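Cena en el Kravets, con espera incluida

22 de mayo de 2019

Llevaba meses oyendo que el Kravets era el sitio de los arroces, así que reservé mesa para 6 un martes, día en que la gente sensata cena una tortilla en casa. Por teléfono me pidieron el nombre, el apellido, las alergias, el motivo de la celebración y si quería mesa «con ambiente». Dije que sin motivo y sin ambiente. Nos sentaron junto al altavoz.

Bueno, nos sentaron al cabo de un rato largo. La reserva era a las nueve y a las nueve estábamos todos en la puerta, puntuales como inspectores, mirando a un camarero que miraba una tableta. La tableta decía que existíamos. La mesa, en cambio, la ocupaban unos señores que iban por el segundo licor y que no tenían ninguna prisa, y con razón, porque ellos sí estaban sentados.

La carta viene en un código que hay que leer con el móvil. Mi móvil tiene ya una edad y se quedó pensando, de modo que pedí una carta de papel y me la trajeron con el gesto de quien va a buscar una silla de ruedas. Dentro había siete arroces, todos con apellido. Elegimos dos: el de costillas y el que llaman «Wekmont», en honor a la calle donde estaba el local antiguo, que según mi cuñada era peor pero más barato. Mi cuñada dice eso de todos los locales antiguos.

De entrante, croquetas. Buenas, muy buenas, de las que se desparraman un poco cuando las partes y te obligan a callarte. Venían de siete en siete, siendo nosotros seis, y esa séptima croqueta ha hecho más daño a mi familia que la herencia de la abuela. 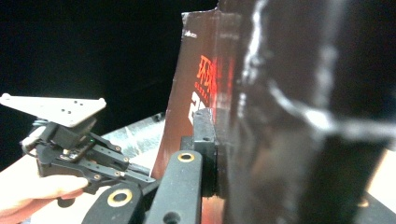
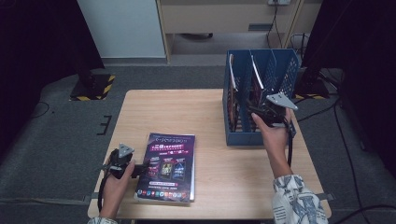 El arroz de costillas tardó lo suyo y mereció la espera: fino, tostado por abajo, con un caldo que sabía a algo. El Wekmont ya es otra historia. Llevaba alcachofa, llevaba sepia y llevaba una espuma amarilla por encima que el camarero nos presentó como «un guiño». Le pregunté a qué y me dijo que a la infancia. En mi infancia el arroz no llevaba espuma, y si la hubiera llevado mi madre habría tirado la olla entera.

El servicio es amable a ráfagas. Durante el primer plato vinieron tantas veces a preguntar si estaba todo bien que acabamos sin terminar ni una frase. Luego, cuando se nos acabó el pan, desaparecieron todos a la vez. Mi hermano se levantó a por una jarra de agua y volvió con ella y con la cuenta de otra mesa.

De postre pedimos la tarta de queso, porque ahora es obligatorio pedir la tarta de queso. Está bien. Se cae por el centro, como mandan los tiempos. También hay un flan que casi no se anuncia y que es lo mejor de la casa después de las croquetas; va el último en la carta, debajo de los cafés, y hay que preguntar por él porque a veces no queda.

La cuenta fue alta sin llegar al insulto. Nos cobraron el pan, el agua de la jarra y un «servicio de aperitivo» que consistía en 9 aceitunas. Las conté, sí. Al lado del altavoz no se podía hacer otra cosa.

¿Volvería? A mediodía, entre semana y al arroz de costillas, sí. Pediría mesa en la parte de atrás, lejos de la música, y dos raciones de croquetas, que son catorce y tampoco salen las cuentas, pero al menos se discute con el estómago lleno. El aparcamiento de la esquina es gratis con el tique del restaurante, siempre que te acuerdes de sellarlo antes de salir. Yo me acordé en la barrera.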